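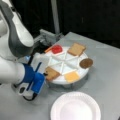
Ağca Opens Fixed-Fee Contract Desk for Small Medical Device and Diagnostics Companies

FLORKITDALE, May. The law firm Ağca has opened a contract desk for small companies that make medical devices and diagnostic tests. The desk is called Drultano. It reviews, drafts and negotiates the agreements these companies sign most often, including clinical study agreements, supply agreements, distributor agreements and confidentiality agreements. Standard reviews are charged at a fixed fee of $3,000 per agreement.

Drultano is staffed from the firm's offices in Florkitdale and Fistley. It is open now to existing clients and will take on new clients from the start of next month.

Ağca has 74 lawyers and has advised health care and life sciences companies since it was founded. Much of that work has been for manufacturers with their own legal departments. Smaller companies have usually come to the firm for a single matter, such as a patent license or a financing round, and handled their day-to-day contracts themselves. The new desk is meant for that second group.

What the desk covers

A company that signs up sends its agreement to the desk through a secure upload page, together with a short intake form. The form asks what the product is, who is on the other side, when the company needs to sign, and which points have already been agreed on. A lawyer reads the agreement and sends back a marked copy and a cover note. The note lists the changes the firm recommends and separates the ones it considers necessary from the ones that would be good to have.

The fixed fee covers the first review, one call with the client, and one round of comments from the other side. Further rounds are billed by the hour at rates given to the client in writing before any work starts. The fee is the same at both offices.

The following agreements are covered by the fixed fee:

Clinical study agreements with a single hospital or clinic
Supply agreements for parts and materials
Distributor agreements for a single country
Confidentiality and material transfer agreements
Consulting agreements with physicians and other health professionals
Quality agreements with contract manufacturers

Some work falls outside the fixed fee. Multi-site study agreements, joint development agreements, license agreements with royalties, and anything connected to a dispute will be quoted separately. The desk will not handle litigation. Clients who need a litigator will be introduced to the firm's disputes group and are free to use another firm.

Background to the launch

The firm began planning Drultano after going through its own files. Over several months, a team in Fistley looked at 3,432 agreements that Ağca had reviewed for device and diagnostics clients. The team recorded which clauses had been changed, how often each change was accepted, and how long it took to get from the first draft to a signature.

The same clauses came up again and again. In clinical study agreements, the longest discussions were over who pays if a study participant is injured, who may publish the results, and who owns an improvement to the device that is made during the study. In supply agreements, they were over notice periods for changes to a part and over what happens when a supplier stops making it. Distributor agreements were most often held up by the question of who holds the product registration in the distributor's country, and how it is handed over when the relationship ends.

The firm used the results to write a set of standard positions for each type of agreement. Every position has a preferred wording, a fallback wording, and a note on when a client should stop and think before going any further. Lawyers on the desk work from these positions and depart from them when the client's product or business calls for it. The positions are reviewed twice a year, and clients of the desk receive a copy of any position that changes.

No client names or client documents were used in the standard positions, and access to the files was limited to lawyers and staff at the firm. 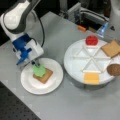
Small companies tend to come to a lawyer late, according to Sunee Rungrueang. By the time an agreement arrives, she said, the hospital has already set a start date and the company has told its investors about it, "so we are asked to fix the injury clause over a weekend, and the client has no room left to say no." She said she would like to see the first draft before the dates are fixed, and that a known price should make it easier for a company to send it in early. She added that a fixed fee would not suit everyone, and that a company signing only one or two simple agreements a year may be better off paying by the hour.

Response times

The desk aims to return a confidentiality agreement by the end of the next business day and all other covered agreements within a week. If an agreement is longer or more complicated than usual, the client will be told on the day it arrives and given a new return date. Work can be moved up for an extra charge, which the client must approve first.

Agreements received by 2 p.m. are logged the same day. Anything that comes in later is logged the next business morning. Clients can check the status of their agreements on the upload page and can call the lawyer handling the matter directly.

Each client is assigned a lead lawyer and a second lawyer who knows the account. The firm will try to keep the same two people on an account for as long as the client uses the desk. When the lead lawyer is out, questions go to the second lawyer and are not placed in a general queue.

Regulatory questions

Contracts for medical devices and diagnostics often raise regulatory questions. A distributor agreement may need to say who reports complaints. A quality agreement has to match the way the manufacturer's quality system works in practice. A consulting agreement with a physician has to state the services and the pay clearly and must be checked against the rules on payments to health professionals.

Lawyers on the desk can ask the firm's regulatory group for a short answer on points like these at no extra cost to the client. Longer questions, such as whether a product change calls for a new submission, will be quoted as separate work. The desk does not prepare submissions to regulators.

For companies selling outside the United States, the desk will review the agreement under the law named in the contract if that is a law on which the firm advises. If it is not, the desk will say so and can arrange a local review. Fees for local counsel are passed on without a markup.

Training sessions

Along with the desk, Ağca will hold a set of short training sessions for people at small companies who handle contracts without a legal background. These are often the head of operations, the quality manager or the chief financial officer. The first session will be held at the Florkitdale office and will deal with clinical study agreements. A session on supply and quality agreements will follow in Fistley.

The sessions are free for clients of the desk. Others may attend if there is space and should write to the Fistley office to be put on the list. Each session includes a sample agreement that participants mark up before they come, and a lawyer will go through the results with the group. Slides and sample agreements will be sent to everyone who attends. The sessions will not be recorded, so that participants can ask about their own situations.

How to sign up

Companies that would like to use Drultano should contact either office. The firm will run a conflict check and send an engagement letter that sets out the fixed fee, the hourly rates for other work, and the terms for handling confidential information. There is no subscription and no minimum number of agreements. A client can stop using the desk at any time and will be charged only for work already started.

Existing clients of Ağca do not need a new engagement letter. They can ask their usual contact at the firm for access to the upload page. Matters that are already open will stay with the lawyers working on them unless the client asks for a change.

About Ağca

Ağca is a law firm with 2 offices, in Florkitdale and Fistley. It advises companies in medical devices, diagnostics, pharmaceuticals and health services on contracts, regulation, intellectual property, financing and disputes.

Media contact

Press inquiries about Drultano should be sent to the communications office at Ağca in Florkitdale. Interviews with lawyers on the desk can be arranged on request. Questions about the training sessions should go to the Fistley office.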